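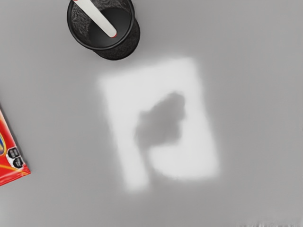
Overhead view from the sim, pen holder at the top.

This site uses cookies to remember your settings. Accept / Manage

Pen-in-cup task: can I trust the overhead pose estimate?

Fiona Lennox
I'm running a marker-into-pen-holder task in simulation. The planner takes the holder position from the overhead view, then a scripted policy moves the arm. Our success checker claims 70 percent and I don't believe it. It only compares the marker's position with the holder's, so a marker leaning on the outside of the mesh could pass. The Nomero docs say the default check is "robust", with no word on what that means. The overhead view also has the holder running off the top edge and a blurry white sheet sitting in the middle, and my segmentation keeps wanting to call that sheet an object. Do I fix perception first or the checker?

Rhona Paterson
Checker first. Until you know what counts as a success, any gain you measure on the perception side is noise with a nice label.

I'd ask for two things at the end of an episode: the marker tip is below the rim height and inside the rim radius, and it stays that way for 10 control steps after the fingers open.

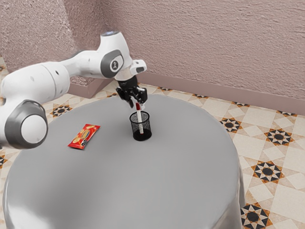
That second condition matters more than people think. While the fingers are still closed on the marker, the arm is doing all the work, and a position check will happily pass it. Log gripper state next to the success flag and see how many of your passes fire before release. I did this on Buchanan and the score dropped enough to spoil a November demo.

As for the holder, don't fit a circle to a partial rim and call it a pose. Compare it with the simulator's ground truth over a batch of resets. If the error gets worse near the border, move the camera or reject those resets.

Illia Lysenko
Just retrain the segmentation with more random backgrounds. Worked for me.

Fiona Lennox
Worked by which checker, though? Rhona - the release thing was it, at least partly. Plenty of passes with the gripper shut. Still have no idea what to do with the white sheet. Masking it by hand feels like cheating.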